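Housekeeping and Care of Rooms, Unit 4
Notes by Seraina Eder

3. Marker on white tabletops

Welcome back, everyone. Last time we did floors, and today we come to a job I'm rather fond of – getting marker off a pale table. Fold or bunch your cloth, press it flat and work along the line of the writing. Grey smears are part of the job, so please don't lose heart!

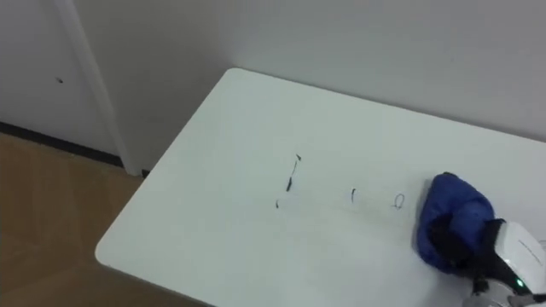
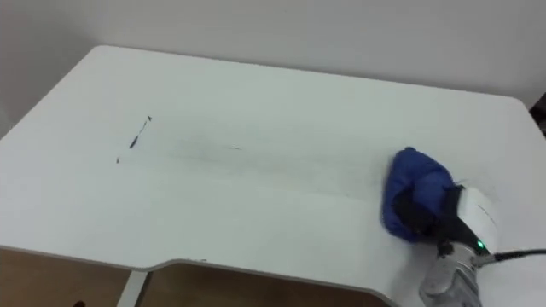
4. For your practice hour

Kwame Tetteh will have the Stidden room open from May. Bring a clean cloth, try a short word first, and jot down which colour of ink gave you the most bother.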